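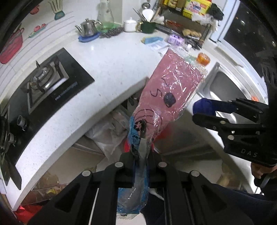 Drastton Countertop Dehydrator, eight months in

I put off buying a dehydrator for years, mostly because my aunt had one that sounded like a hair dryer and lived in the laundry room. Then our pear tree went wild last September and I gave in. The Drastton was on sale, it came with 8 trays, and Leonilde Rocha at work had been bringing in dried mango from hers that was so good I stopped buying candy.

First, the noise, as that was my big worry. It hums. You can talk over it and you can sleep one room away from it (I do), though I wouldn't want it right beside the TV.

Pears take 14 hours if you slice them the way the booklet says, and the booklet is right, so don't get impatient like I did. Apples are quicker. Tomatoes were lovely, sweet and chewy, and I ended up putting them in everything until my husband begged for a break! Herbs are the one letdown. The fan blows parsley all over the inside, and even the mesh liners you can buy separately don't hold it down very well.
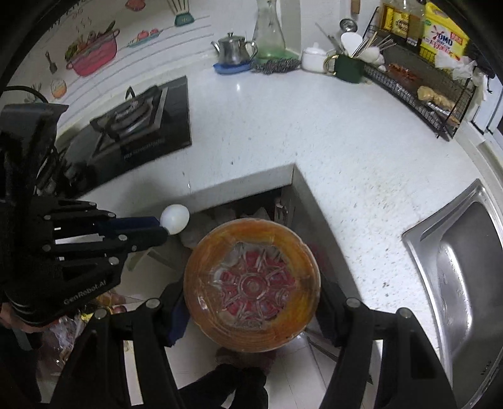

Cleaning is where I have my grumbles. The trays are too wide for my sink, so I wash one half, turn it around, and wash the other, and with sticky fruit that gets old fast. Soaking helps. What I didn't expect was how many dishes I'd dirty just getting ready, with one for lemon water, one for peels and one for the finished slices. An amber pressed-glass bowl like that one, with the starburst in the bottom, is just right for the finished pile, and dried pears look so pretty against the orange glass that people help themselves.

I did try a friend's Kudix before I bought this one. It heats up faster and the door is nicer, but the timer only goes up in big jumps and it takes up half the counter. For the money I'd still choose the Drastton.

One small warning: the power cord is short. Mine barely reaches the outlet by the toaster, and I've had to move the bread box to the other side of the stove.

Four stars from me. I'd have given it five with a longer cord and narrower trays.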